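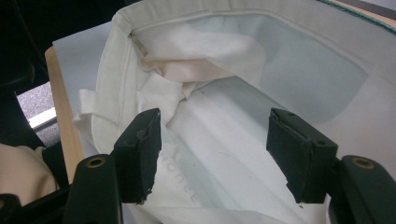
Gripper width jitters when the pads are inside a cloth bag

Posted by wokard_ml, 21 November 2025

I train a policy on wrist camera video from a handheld two-finger gripper. Opening width comes from segmenting the two black pads in each image. On a bench the estimate is stable. With the pads inside a white canvas tote, it jumps by up to 28 pixels between consecutive images, and the policy chatters on replay. The training set has 2790 episodes, so I would prefer not to relabel. Median filtering over five images helps but adds lag.

Audrey-Anne Campbell

Check exposure first. White fabric fills most of the view, so auto exposure drops and the dark pads merge with their own shadows. Lock exposure and gain for new recordings. For the existing set, stop segmenting each image from scratch. Fit the two pad outlines with a one-parameter model (width), use the previous estimate as the prior, and reject updates with a residual above 2 pixels. Mask out the lower edge of each pad if the covering is worn, as a ragged edge pulls the fit sideways.

butkiene_k

Same problem here. Residual gating fixed most of it.

mollar77

Just use an encoder. Ours logs at 100 Hz.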